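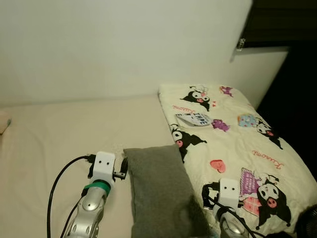 Cream sheet pulled smooth, quilt folded to one side.

Bedding & Linens > Fit and Sizing
2 min read
Started in December by stijn_koster

stijn_koster
Looking for input on fitted sheet pocket depth versus corner pop-off. The mattress is 8 inches deep with a 2 inch foam topper. The sheet is a Flolero cotton percale, pocket marked for 10 inches. The corners at the head end release within two nights. The foot end holds. Washed warm, tumble dried on medium. Is this shrinkage, or is the pocket too shallow from the start?

F_Hermans
Both, probably. A pocket marked 10 on a stack of 10 leaves nothing to tuck under. You want extra fabric beneath the mattress at each corner. Percale also has very little give, so any loss in the dryer goes straight to the corners. Measure the sheet after washing, corner seam only, from the elastic to the top of the pocket.

stijn_koster
Measured. 9.5 on three corners, 9.25 on the fourth.

F_Hermans
There is your answer. Size up in depth and keep the width the same.

ineke.p
I disagree with sizing up as a first step. Deep pockets on a thin stack give you slack on top, and slack turns into wrinkles under the hips. I would take the topper off the stack first. Put the mattress in one fitted sheet and the topper in its own zip cover, with the good sheet over both. The topper slides against bare ticking and drags the corners with it. That is why only the head end lets go – it is where you push when you sit up.

F_Hermans
A second layer adds friction, agreed. It does not add fabric. His pocket is still half an inch short of the stack.

ineke.p
Half an inch short and the foot end holds. Explain that with depth alone.

F_Hermans
Less load at the foot. Fair point on the sliding, though.

sukran_akgul
I repair linens for a small guesthouse in Flusstead, and the elastic is worth checking before buying anything. On the Curkel sheets we had, elastic ran only around the corners, and it went slack long before the cotton wore out. Stretch a 6 inch length and let go. If it does not come back to 6, replace it. Full perimeter elastic holds far better. Dry on low, or on a line.

stijn_koster
Corner elastic only. A 6 inch length comes back to 6.5.

Lies Stevens
Sheet straps are cheaper than any of this. Four clips, done.

sukran_akgul
Clips chew the hem on percale. I patch those holes too.

Lies Stevens
Mine have been on for 5 years with no holes. Sateen, admittedly.

stijn_koster
Plan for now – new elastic around the full edge, zip cover on the topper, low heat. If the head corners still release, I will order the deeper pocket.

ineke.p
Change one thing at a time or you will not know which fixed it.

stijn_koster
Elastic first, then.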